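Print this article | E-mail to a colleague
Last updated: June 5, 2020
By Usha Fernandes and Ludivine Chevalier

4. Changes in the room attendants' work

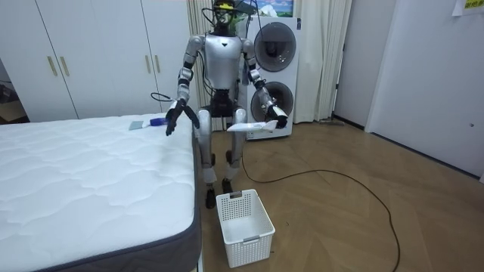
Figure 3. Bedroom cleaning with a humanoid robot: brush on the mattress, dustpan in the robot's left hand, basket on the floor.

Room attendants at Pleslow, a serviced-apartment operator, divide a turnover into "wet work" and "dry work." Wet work covers the bathroom and kitchen. Dry work covers the bedroom, and it is the part that management chose to automate first. The task sheet written for the robots breaks dry work into short steps, each tied to a tool and a surface. Brushing down a bed is one such step, and it needs both hands: in Figure 3 the dustpan is held level at roughly the height of the mattress top, while the other hand hangs open near the blue-handled brush. An attendant doing the same step usually kneels at the bedside. Of all the steps on the sheet, this was the one attendants most often named when we asked what they would gladly give up.

Our interviews ran through July of the previous year and were repeated after the new rota had settled. We also worked from the operator's job log, which holds 3,734 bedroom turnovers at two sites. We use the log here only to follow who was assigned to what. Questions of speed are taken up in Section 5.

4.1 From doing to checking

Before the change, an attendant took an apartment from start to finish and signed for it. Under the new rota, a robot is given the dry work and the attendant comes in twice, once to set up and once to check. Setting up means stripping the bed, laying out the tools and moving guests' belongings off the floor. Checking means going over the room against a list of 7 points and signing.

The attendants did not treat these as lighter versions of the old job. Vasanthi Annamalai, who had cleaned at the Kolberg Street site before Pleslow took it over, told us that she now carries more rooms in her head than she ever did. "Before, I was in one room. Now I am in one and thinking of the other two." Others described the walking. An attendant who used to stay on one floor for most of a morning may now cross several times between apartments, and the step count was a regular complaint – more so than the robots themselves.

The signature also caused trouble. Attendants were unwilling to put their names to a bed they had not brushed, and in the early weeks several of them did the step again by hand before signing. Supervisors called this double work. The attendants called it checking. The dispute ended when the form was split into two lines, one for the job record and one for the attendant, and repeat brushing became less common in the accounts we collected.

4.2 Knowledge of rooms

Much of what attendants know about a room had never been written down. Deepika Murthy, the floor supervisor, spent part of each shift turning this into notes: which wardrobe doors swing open on their own, where crumbs collect along a mattress border, which doorways are too narrow to pass with a full basket. The notes went into Arkari, the scheduling software used at both sites. She was given no extra hours for this, and her job title did not change.

We count this as new work. It was skilled, it was needed every day, and it appeared nowhere in the cost estimates we were shown. When Murthy was on leave, the notes were kept up by Divina Soriano, then on an attendant's wage. Soriano has since moved to a post called room data lead, the only new position created during the study.

4.3 Pay and hours

Base pay stayed the same. The bonus did not. It had been paid per completed apartment, and with the work divided there was no agreed way to say who had completed one. An interim flat bonus was set at 200 a month in local currency, which favored part-time staff and left the fastest full-time attendants worse off. Two of them asked to go back to wet work only, where the old bonus still applied.

Rai (her family name, used at her request) was one of the two. She had no objection to the robots and said she would have stayed on the mixed rota if the bonus had been settled before it began. We heard the same view from attendants at both sites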